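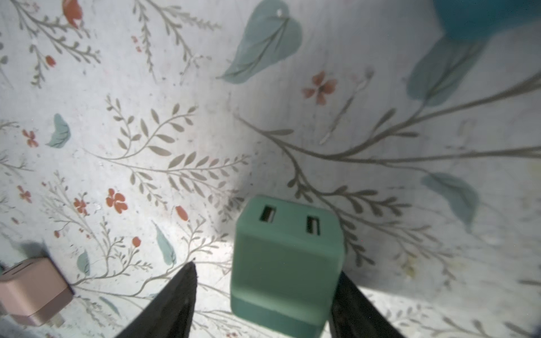

The rules were kept in a plastic sleeve behind the door, and Frøydis Lunde had written all of them by hand. Mirela Lopes read them on her first morning, standing up, with her coat still on.

There were six. The first said that no person puts a hand on the table while the arm has power. The second said that the person who stops the arm is never asked to defend it on the same day. The third was about the speed close to the table. The fourth was longer than the others and it had been corrected two times, in two different inks.

"Before the fingers close on anything that has a cable, the operator follows the cable with the eyes to its other end and says aloud where it goes."

"Aloud?" Mirela asked.

"Aloud," said Femi Akande, who was already at the desk with the stop button beside his tea. "You will feel stupid until lunch. After this you will do it at home with the vacuum cleaner."

She did feel stupid. All morning she sat next to him and listened to him talk to chargers. "Green one, no cable," he said, and the fingers went down. "Pink one, no cable." The arm was slow near the table. It opened and waited, and it closed so softly that she looked at the number on the screen to be sure that it had closed.

In the afternoon he gave her the desk. The work was for Camargo, a company in Purelville which wanted the arm to sort power strips and plugs for repair shops. Camargo paid for 2,000 good picks before the end of December, and every pick had a line in the log: the object, the cable, the spoken words, the result. Mirela had worked in a hospital laboratory before this, so the log did not frighten her. The cables did. They crossed each other and lay in loops, and the white ones looked all the same.

"White cable," she said. "From the cube. It goes left, and then it goes..."

"Don't guess," said Femi.

"It goes left and I don't know."

"Good. Write that."

She wrote that. Then he cut the power to the arm, showed her the light to prove that it was off, and walked around to the table to look from the other side. It took him some time. When he came back he told her nothing. She had to turn the camera and find it for herself. 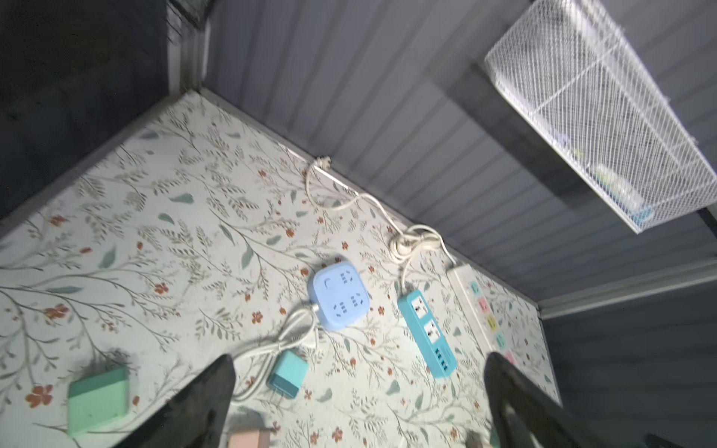
*The table with the blue cube, the teal strip and the white strip.*

It was December when Jolien Schouten came from Camargo. She brought a cake, and she also brought a paper. She was friendly, and she stayed behind Mirela's chair through a whole hour of picks. Mirela could hear that she was breathing through her nose in a certain way.

"It is very careful," Jolien said at last.

"Thank you," said Mirela.

"I mean, I was in Iltotport last week, at Satard. They do the same work. They have no talking." She put the paper on the desk. It had two columns, and the column for Satard was much longer. "I don't say that you should change anything. I only ask if rule four is necessary for the objects with a short cable. You could make an exception."

Femi looked at the paper for a long time. He was three picks behind for the day and everybody in the room knew it. Mirela waited for him to say no. He did not say it.

"For the short ones," he said slowly. "Perhaps."

"Who decides this?" asked Jolien.

"Frøydis decides. She is in the north with her mother until next week."

"And if she is not here?"

Rule five was for this case. It said that when Frøydis was absent, a rule could be made stricter by any one person and could be made softer by none. Femi took the plastic sleeve from the door and gave it to Jolien, and she read it with her finger under the line. She laughed a little, in a good way.

"She thought about me," said Jolien.

"She thought about me," said Femi. "I asked her the same thing in my first year."

They ate the cake in the kitchen. Mirela cut a piece for Jeptoo Langat, who did the logs in the evening and liked the corner. Then they went back, and Mirela sat down at the desk, because it was her hour.

The next object was a power strip. She followed the cord up from its end. It went to the coil near the wall, and in the coil she lost it. She moved the camera. A cord came out on the other side, but she could not say that it was the same cord. It was very probably the same cord. She was aware of Jolien, who had taken a chair now and was being polite with her phone.

"Strip, white cord, up to the coil," Mirela said. Her voice was too loud. "After the coil I don't know."

She pressed the stop. Femi came and checked the light with her. He reached in and lifted the coil with two fingers and let it down again, and he laid the cords apart.

"So?" said Jolien. "Was it the same one?"

"It was the same one," said Femi.

"So the pick was safe."

"Yes."

Nobody spoke for a moment. Mirela thought of the second rule and kept her hands in her lap. She had lost four minutes for a thing which was as she had believed it to be. She wrote it in the log exactly so: stopped, checked, cord as expected. There was no column for how she felt about this.

Jolien folded her paper and put it in her bag. At the door she asked if she could have a copy of the six rules. Femi said that there was no file, only the sheet, so she took a photograph of it with her phone, and then a second one, because the sleeve had reflected the lamp.

Jeptoo came at six in the evening, when the arm was parked. She ate her piece of cake standing and read the day from top to bottom, as she always did, with a ruler under the line.

"You have one stop," she said.

"Yes. It was not needed."

Jeptoo moved the ruler down. "You wrote 'cord' here and 'cable' there. Choose one, please. When I search, I find only the half."

Mirela sat down again with her coat on and chose "cable." She changed it in every line where it was wrong, and it took her until the bus after the usual one. Before she left she went to the table to see that the light was off. She looked at the coil. Femi's cords were still lying apart, and she followed one of them to the wall and said aloud where it went.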